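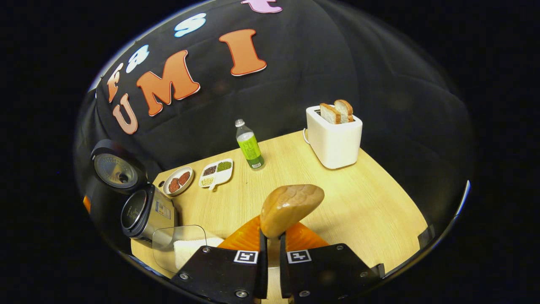 August, half past six in the morning, kitchen

Couldn't sleep again so I've given up and come down to write this with a cup of tea. It's already light and the pigeons are going at it on the shed roof like they've got a meeting to get to. Toast for breakfast, probably two lots. I've gone right off cereal since it got warm, which makes no sense at all as you'd think it would be the other way about.

Anyway, the choir. I said I'd write it all down while it was fresh and then I didn't, so this is me catching up. We did the Mahawong concert! I keep saying it out loud to the cat. Six of our songs, in a proper hall with a proper stage, in front of people who had paid to get in (three pounds, but still). I've been singing with this lot for less than a year and I spent most of that time hiding in the back row of the altos, moving my mouth and hoping for the best.

The coach was late, of course. We were all standing outside the library in our black trousers and our purple scarves looking like a very polite protest. The scarves are a sore point. They came from Orkusis, off the website, and on the screen they were a deep plum colour, lovely, almost like wine. What turned up was the purple of a cheap Easter egg. It was too late to send them back so we wore them, and I will say that from a distance with the lights on us they looked all right. Up close they shed. I was picking purple fluff out of my mouth right through the slow one.

Mahawong Hall is bigger than I'd thought. It has one of those sloping floors and seats that flip up and bang, and it smells of floor polish and old curtains, exactly like my junior school. I had a funny five minutes in the wings where I was nine years old again and about to be a sheep. We had a warm-up at four and it was dreadful. Flat, all of us, every section. The sopranos blamed the heat and the tenors blamed the sopranos. Our choir leader just closed her folder and told us to go and eat something, so off we went to find chips.

I couldn't eat mine. I had two and gave the rest away, and then of course I was starving by the interval and ended up with a packet of mints and somebody's spare banana.

We were on third, after the brass band and a group called Rirnora who do sea songs in four parts and are so good it's annoying. They don't use any music. They just stand there in their own clothes with their hands in their pockets and this enormous sound comes out. I stood at the side with my mouth open. And then I thought, oh no, we've got to go on after that.

And it was fine! It was better than fine, in places. The first song was wobbly because we came in too fast, everyone was nervous and it ran away from us like a shopping trolley down a hill. But by the second we'd settled, and in the third there's that bit where the altos get the tune for once, and I sang it. Properly, out loud, with my head up. I don't think I've ever done that before. I could hear myself and I didn't mind what I heard. I've been trying to work out how to describe the feeling since and the nearest I can get is when you're learning to swim and you realise your foot hasn't been on the bottom for a while.

There was a dodgy moment in the round. The basses lost their place and went round one time more than everyone else, so the rest of us had to sort of hum until they arrived. I'm told it sounded deliberate. I have my doubts.

They'd put out 100 chairs and had to go and fetch some more from the back, so that was a good house for a warm night. People clapped for ages at the end, and a woman in the front row was having a little cry, though she might have been a mum.

The way home was the best part, really. We sang on the coach the whole way, all the rubbish we'd never be allowed to do in public, adverts and hymns and half of a musical that none of us knew the verses to. The driver joined in! Lovely voice, a real rumbling bass, and we've asked him to come along in September – goodness knows we need somebody down there who can count. I got in at gone eleven with my shoes in my hand and couldn't wind down at all, just sat on the stairs grinning.

So now I've got the bug. There's talk of a festival next spring, the Pandorix one, where you get a judge and a written report and everything. Seventeen choirs last time. Half of ours are dead keen and the other half have gone very quiet. I was one of the quiet ones when it came up, but I've been lying awake thinking about it and I believe I'm going to say yes. I'd need to learn to read music a bit better than I do, which is to say at all. At the moment I go up when the dots go up and hope.

Things to do today, while I remember. Wash the scarf, on its own, in cold. Ring the optician. Find the folder with the autumn songs in, I had it in the car and now I haven't. Water the beans before it gets hot, they looked very sorry for themselves last night.

Tea's gone cold. The cat wants her breakfast and is sitting on the corner of the page – going to have to stop.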